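Section 4: Laying Out the Grid and Sorting the Small Fittings

If you have followed the Favuvix guide this far, your surface is clean, flat and ready for tape. This is my favorite part of the whole set-up! A brown surface with crisp blue lines across it makes small parts so much easier to find, and a parts day goes by a lot faster when every fitting has a cell to live in.

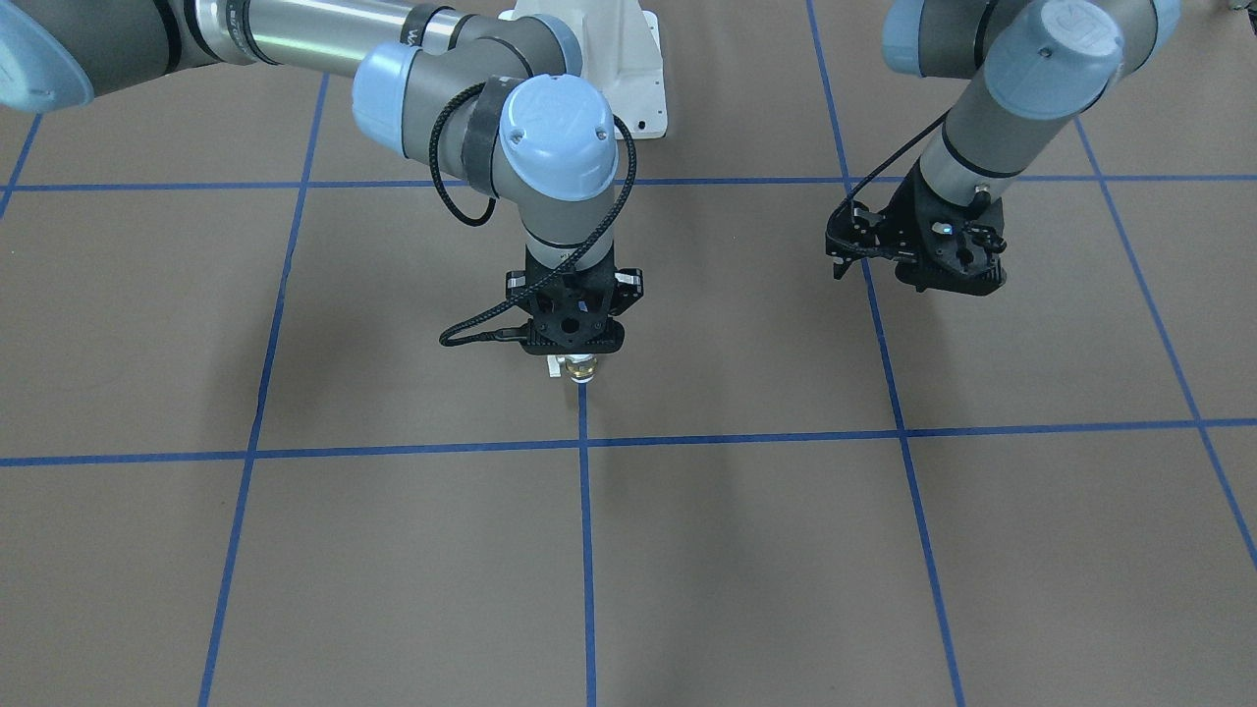
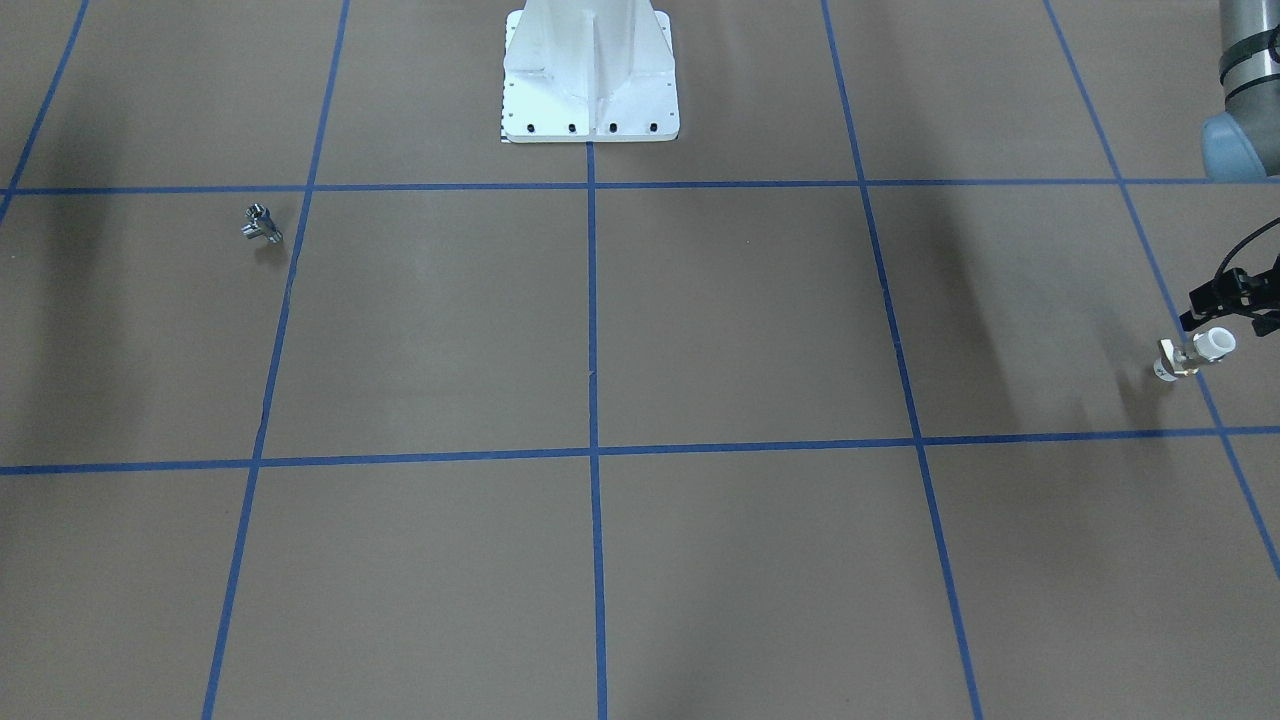 What you need

Blue tape, one full roll plus a spare
A straightedge at least 100 cm long
A soft pencil
A dry cloth
Your tray of mixed fittings

Laying the tape

1. Wipe the surface with the dry cloth and let any dust settle, then wipe again.

2. Mark the short sides first. Use light pencil ticks, 20 cm apart, on both edges.

3. Run the lengthwise strips. Hold the roll low, pull out a bit more than you need, and lay the tape down in one go. Stopping halfway is what gives you a kink.

4. Add the crossing strips. Lay them straight over the lengthwise ones and press each crossing down with your thumb.

5. Trim the ends with a sharp blade.

Caution: Cut on the overhang only. A blade drawn across the surface will leave a groove, and threaded parts love to roll into grooves.

Note: Hand-laid tape will wander a little. Slightly wavy edges are fine! What you want is clean crossings, so spend your patience there. If a strip is off by more than its own width, lift it and start over with fresh tape.

Sorting the fittings

6. Tip out a small handful at a time. Noreen Daly, who wrote the first version of this section, used to empty the whole Duggan tray at once and lost most of an afternoon to it.

7. Sort by thread first and by size second. Brass threads go in the row nearest you, plastic threads in the row behind.

8. Set hose connectors thread down if they will stand, and on their sides if they won't. Leave a finger's width between neighbors.

9. Check each thread for nicks as you set it down. Damaged ones go straight into the reject cup.

Note: The standard Utura tray holds 89 pieces. A 27-piece starter tray fits in a single row, so it's a lovely one to practice on.

Caution: Don't label the cells with marker on the tape. The ink comes off on pale parts and it is miserable to scrub out of a thread. Use paper tags at the ends of the rows.

Lifting the tape

Pull slowly, back over itself and close to the surface. Crossing strips come up first, lengthwise strips second. If you find sticky patches, see the cleaning table in Section 7. Replacement tape can be ordered from Stoter with the form at the back.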